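Urquijoの昇降デスク「Kalla」を仕事部屋に入れて半年、どこが好きでどこが惜しいか

デスクまわり/レビュー

前に使っていたのは学生のころからの固定式の机で、天板の角が丸くすり減っていて、引き出しは右下だけ開かない、という代物でした。愛着はあったんです。あったんですが、在宅で仕事をする日が増えてから夕方になると腰がどんよりしてきて、椅子を替え、クッションを替え、足置きを買い、最後に残ったのが机でした。最初から机を疑えばよかったのに、大きいものほど後回しにしてしまうんですよね……。

買ったのはUrquijoのKalla、電動昇降タイプの幅の狭いほうです。色はオークとホワイトとチャコールから選べて、うちはオークにしました。半年使ってもまだ朝いちばんに上昇ボタンを押すのが楽しいので、その勢いで長々と書きます。これから買う人の役に立てばうれしいです。

届いた日と組み立て

金曜日の午前中に届きました。箱は2つに分かれていて、天板の箱と、脚とモーターの箱。天板のほうはひとりでも玄関から引きずってこられましたが、脚のほうが本当に重い! 玄関で開けて中身を少しずつ運ぶのが正解でした。集合住宅で階段しかない方は、配達のときに部屋の中まで入れてもらえるか、注文前に店に聞いておくことをおすすめします。

説明書は絵が大きくて、ネジの袋にも絵と同じ記号が振ってあります。これがとても親切で、家具の組み立てが苦手なわたしでもネジの取り違えをせずに済みました。六角レンチも付属していますが、柄が短くて手のひらが痛くなるので、手持ちの長いものがあればそちらを使ってください。電動ドライバーで最初の何回転かを回して、仕上げだけ手で締めるのがいちばん楽でした。

組み立てにかかったのは3時間。途中で昼ごはんを食べて、床に寝転がって、天板の裏をながめながらぼんやりしていた時間も込みです。慣れた人ならもっと早いと思います。

つまずいたのは、脚を天板に固定してからひっくり返すところでした。完成形はとにかく重いので、ここだけはふたりでやるべきです。わたしは家族が帰ってくるまで、裏返しの机を部屋のまんなかに置いたまま待ちました。猫がさっそく中に入って座っていて、それはそれでいい眺めでした。

あと、壁際に置く予定の人は、コントロールパネルを右に付けるか左に付けるか、先に決めておくといいです。どちらにも下穴があって、うちは最初に右に付けてからカーテンに当たることに気づき、左に付け直しました。下穴のおかげで付け直しはすぐ終わりました。

動きはどうか

なめらかです。これに尽きます。

店頭でいくつか昇降デスクを試したとき、動き出しにガクンと揺れるものがけっこうあって、コーヒーの入ったカップを置いたままだと怖いなと思っていました。Kallaは動き出しと止まり際がゆっくりで、なみなみと注いだカップでもこぼれたことがありません(なみなみと注ぐのをやめればいい話ではあります)。

音は、冷蔵庫がときどき唸るあの音を少し高くした感じ。オンライン会議の最中に上げ下げしても、相手に気づかれたことはないです。寝ている子どもの隣で使うとなると、部屋の静かさによっては気になるかもしれません。

高さのメモリーは3つまで登録できます。うちでは、座って書きものをする高さ、座ってキーボードを打つ高さ、立つ高さ、と割り当てました。書きものとキーボードで高さを分けるなんて大げさだと自分でも思っていたのですが、やってみたら肩の楽さがまるで違う! キーボードのほうをほんの少し低くするだけで、肩がすとんと落ちるんです。固定式の机を使っていたころは、椅子の高さを机に合わせて、足りないぶんを足置きで補っていたので、体のほうが家具に付き合っていたんだなあとしみじみしました。

登録のしかたは、好きな高さにして登録ボタンを押し、番号のボタンを押すだけ。説明書を読まなくてもできました。ただ、呼び出すときに番号ボタンを押しっぱなしにしないと動かない設定が初期状態になっていて、これが最初はちょっと面倒でした。設定を変えると、ポンと押せばその高さまで自動で動いてくれます。小さなお子さんや動物のいるおうちは、初期状態のままがいいと思います。うちも猫が机の下で寝るので、結局もとに戻しました。

何かに当たると止まって少し戻る機能もちゃんとあります。わざと試すつもりはなかったのに、下にしまっていたワゴンの取っ手で試すことになりました。止まって、すっと戻って、ワゴンも無事でした。えらい。

揺れについて

昇降デスクを買うとき、いちばん心配なのが揺れだと思います。わたしもそうでした。

座る高さでは、まったくと言っていいほど揺れません。固定式の古い机のほうがよほどぐらぐらしていたくらいです。立つ高さまで上げると、キーボードを強めに打ったときにモニターの上端がわずかに揺れます。気になるかどうかは人によるところで、わたしは何日かで忘れました。手書きで絵を描く方、とくに筆圧の強い方は、立って描くのは避けたほうがいいかもしれません。

モニターアームを付けると揺れは少し大きくなります。うちで使っているのはZinetisのアームで、根元のクランプがしっかりしていて好きなのですが、アームをめいっぱい伸ばした状態で立ち作業をすると、さすがに画面がふるふるします。アームを折りたたみぎみにして、画面を手前すぎない位置に置くと落ち着きました。アームと机の相性というより、てこの原理ですね。

脚の裏には高さを調整できるアジャスターが付いています。うちの仕事部屋は古い板張りで、窓側に向かってほんのり下がっているのですが、窓側のアジャスターを少し出したら、それだけで揺れがかなり減りました。揺れるなと思ったら、返品を考える前に床との隙間をのぞいてみてください!

天板の使いごこち

オークの木目は、写真で見ていたよりも落ち着いた色でした。明るすぎず、赤みも控えめで、白い壁にも濃い床にも合いそうです。表面はさらりとしていて、夏に腕を置いてもべたつかないのがうれしいところ。端の処理もていねいで、手前の縁がゆるやかに斜めに落としてあるので、長く腕を乗せていても線がつきません。

冬はひんやりするかなと思っていたら、それほどでもありませんでした。真冬の朝だけは、ひざ掛けと同じ生地のマットを手首の下に敷いています。

傷には、ほどほどに強いです。ハサミをすべらせてしまったところに細い跡が残りましたが、光の角度によっては見えません。熱いものは直接置かないよう説明書に書いてあるので、カップの下にはコースターを敷いています。ペン先から飛んだインクは、すぐに拭けば落ちました。すぐに拭かなかったものは、まあ、味になっています。

奥行きは、キーボードとノートを前後に並べてちょうど。ここは声を大にして言いたいのですが、昇降デスクは幅ばかり気にされがちで、使いごこちを決めるのは奥行きだと思うんです。奥行きが足りないと画面が近くなるし、紙の資料を開く場所がなくなって、結局ひざの上に置くことになります。Kallaの狭いほうは、幅こそ控えめなものの奥行きは広いほうと同じで、そこが決め手になりました。

マウスを動かす場所も、右側にしっかり残ります。以前の机では、ノートを広げるたびにマウスが端へ端へと追いやられて、気がつくと肘が宙に浮いていました。いまは肘の下まで天板があります。地味なようで、これは夕方の首の重さにてきめんに効きました。
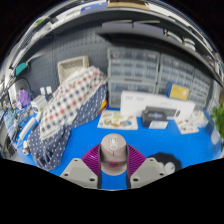

天板を低くしたとき、椅子の肘掛けはぶつかりませんか。

肘掛けの高さによります。Kallaは天板の裏に横向きの補強材が通っていて、手前側は薄く、奥に行くほど厚みがあるので、肘掛けの先だけが入るぶんには余裕があります。うちの椅子は肘掛けをいちばん下まで下げれば奥まで収まり、真ん中の高さだと先のほうで当たります。買う前に、床から肘掛けの上までを測っておくと安心です。

配線のこと

正直なところ、配線まわりがKallaのいちばん惜しいところです。

天板の裏に配線トレーが付いてくるのですが、これが浅い! 電源タップを入れて、ノートパソコンのアダプターを入れたら、もういっぱいです。モニターの電源と充電器まで入れようとすると、ふちからケーブルがもじゃもじゃとはみ出してきます。正面からは見えないのでいいといえばいいのですが、床に座ると全部見えます。猫にも見えます。ケーブルにじゃれつかれるので、うちではトレーを買い足しました。

買い足したのはFlumaddenの網かごタイプで、クランプで挟むだけなので天板に穴を開けずに済みます。これを奥側に、付属のトレーを手前側に付けて、重いアダプター類は奥、細いケーブルは手前、と分けました。これがもう、見違えるほどすっきり。最初からこの組み合わせで売ってくれたらいいのに、と思うくらいです。

昇降デスクならではの注意点もあります。机が上がると、壁のコンセントまでの距離が伸びるんですよね。当たり前のことなのに、わたしは座った高さで配線を全部きれいにまとめてから、立つ高さにして、ケーブルがぴーんと張るのを見て慌てて止めました。配線は、いちばん高くした状態でやる。これだけ覚えて帰ってください。壁から電源タップまでは長めのケーブルをゆるく垂らしておいて、机の脚に沿わせて面ファスナーで留めておくと、上げ下げしても引っかかりません。

天板の後ろにはケーブルを通す切り欠きがあって、フタは外せます。うちはフタを外したまま使っています。フタをすると見た目はいいのですが、太いプラグを通すたびに外すことになって、いつのまにか引き出しの中で暮らすようになりました。

立って仕事をするということ

買う前は、一日の半分は立って働くぞと意気込んでいました。で、初日に張り切りすぎて、翌日は足の裏が痛くて座りっぱなし。いま落ち着いているのは、昼ごはんのあとと、夕方の眠くなる時間だけ立つやりかたです。短い打ち合わせも立って出ます。立っていると話が早く終わる気がするんですよ、気のせいかもしれませんが。

立つのに向いている作業と向いていない作業があるのも、使っているうちにわかってきました。メールの返信、予定の整理、資料の流し読みは立ったほうがはかどります。長い文章を書くのは座ったほうがいい。細かい表の数字を追うのも座ったほうがいい。この記事は座って書いています。

足元にはクッション性のあるマットを敷くことを強くおすすめします。最初は厚手の靴下でなんとかしようとしたのですが、板張りの床に長く立つのはやっぱりつらいです。マットはそんなに高いものでなくて大丈夫で、使わないときに机の下へ足で押し込める、角の丸いものが便利でした。椅子のキャスターが乗り上げると地味にいらいらするので、厚すぎないものを。

それから、画面の高さ。立つと目線と画面の関係が変わります。座っているときにちょうどよくても、立つとあごが下がるんです。わたしはモニターアームで画面を上げて調整していて、アームがない方は台をひとつ用意しておくといいと思います。ノートパソコンだけで使う方は、外付けのキーボードを足すとぐっと楽になります。

半年たっての様子

届いた直後にあった木と接着剤の混ざったようなにおいは、窓を開けて過ごしていたら気にならなくなりました。4月に買って窓を開け放てる季節だったのもよかったです。真冬に買うなら、しばらく寒いのを覚悟してください。

ネジのゆるみは、使い始めてしばらくして点検したときに、脚の付け根のものがわずかに回ったくらい。そこで締め直してからはびくともしません。昇降の速さも音も、最初と変わっていないように感じます。脚の継ぎ目に猫の毛がたまるので、ときどき掃除機の細いノズルで吸っています。

一度だけ、停電のあとに昇降が動かなくなって青ざめました。パネルに見慣れない表示が出て、どのボタンを押しても反応なし。説明書の後ろのほうに書いてあるとおり、下降ボタンを長押ししていちばん下まで下ろしたら、何事もなかったように直りました。登録した高さもちゃんと残っていました。説明書は捨てずに、できれば天板の裏にでも貼っておいてください。わたしは貼りました。

保証は、モーターと脚が5年、天板が2年。問い合わせ窓口には配線トレーの取り付け位置のことでメールをしたことがあって、図つきの返事をもらえました。わかりやすかったし、文面が感じよくて、こういうところで好きになっちゃうんですよね。

ほかの候補と迷っている方へ

幅の広いほうと狭いほうで迷っているなら、画面をふたつ並べる人は広いほう、画面ひとつとノートパソコンの人は狭いほうでいいと思います。わたしは狭いほうで困ったことがありません。足りなければ横にワゴンを置けばいいし、ワゴンなら動かせます。

手回し式の昇降デスクとも迷いました。値段は手回しのほうがずっとやさしいです。ただ、友人宅で使わせてもらったときに、わたしの性格だと回すのが面倒で絶対に座りっぱなしになる、と確信しました。まめな方なら手回しでも十分だと思います。

卓上に載せるタイプは、いまの机を気に入っている方にはいい選択肢です。そのかわり下げたときにも厚みが残るので、小柄な方だとキーボードの位置が高くなりがち。わたしは背が低いほうなので、いちばん低くしたときの高さは真っ先に確認しました。Kallaはかなり下まで下がってくれて、足の裏が床にぺたっと着きます。足置きはもう押し入れの中です。

引き出しは付いていません。後付けの薄い引き出しが同じUrquijoから出ていて、買おうかどうしようか、ずっと迷っています。付ければペンと付箋の居場所ができる。付けると、太ももの上の空間が減る。脚を組む癖のある人は、たぶん付けないほうがいいです。

よかったところ

動き出しと止まり際のやさしさ。書きもの用と入力用で高さを分けられること。狭いほうを選んでも奥行きが削られないこと。手前の縁の斜めの仕上げ。記号つきのネジ袋。

惜しいところ

配線トレーの浅さ。付属レンチの短さ。立つ高さで強く打ったときの、かすかな揺れ。あと、パネルの表示が夜になるとまぶしいです。消えるまでに少し間があるので、暗い部屋で映画を観る前に高さを変えると、しばらく数字がこうこうと光っています。うちはパネルの上に半透明の付箋を貼りました。

総合では文句なしにおすすめです。家具にこんなに話しかけたのは初めてかもしれません。

追記:コメントで天板だけの交換について聞かれたので問い合わせてみたところ、色違いの天板を単品で取り寄せられるそうです。脚を外すネジは6本とのこと。いまのところオークで満足していますが、チャコールも気になってきました。引き出しを買ったら、また追記します。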